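Interior surface schedule

An interior surface schedule is a document, usually a table, that records the floor, wall, ceiling and counter finishes of each room in a building. It is issued with the construction drawings and is read together with the door and window schedules. In small residential work it may be reduced to a block of notes on the floor plan.

Layout

Each row is assigned to one room and each column to one surface. Entries are given as short codes, which are explained in a separate key. A code names the material, the finish and the color. Trim is listed in its own column, as its height and profile often differ from room to room. Where a single wall carries two finishes, the row is split and the height of the change is stated.

The schedule for the Pendgate housing project, often used in teaching, covers 342 rooms with 176 codes. A revision issued in May removed codes for finishes that were no longer made. The later Makori schedule covers 298 rooms and sorts them by floor level.

Floors and counters

Floor entries state the material, the direction of laying and the treatment at the wall. Sheen is recorded as matte, satin or gloss. Changes of material at a doorway are shown on the plan by a line, with the joint detail given on a separate sheet.

Counter entries state the slab material, the thickness, the edge profile and the location of seams. On an L-shaped counter the seam may be cut straight or mitered. Stone with a strong pattern is normally approved from the full slab, as a small sample may not show its range of color.

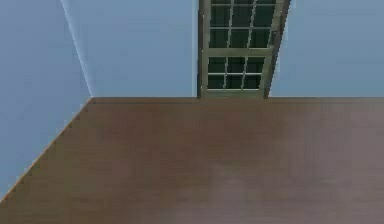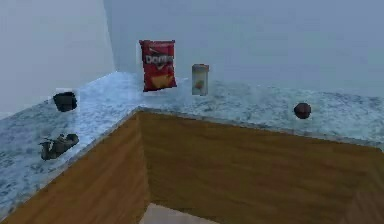
Matte brown floor; L-shaped counter with a speckled, stone-like surface.

Criticism

Thomas Testa has argued that code-based schedules are slow to use on site, that a tiler holding one sheet should not need a second to learn what goes on the floor, and that written-out entries would prevent more errors than any further refinement of the key. The Stestport format, which prints the full material name beside each code, was introduced in reply to similar objections. It requires larger sheets and is limited to five surface columns.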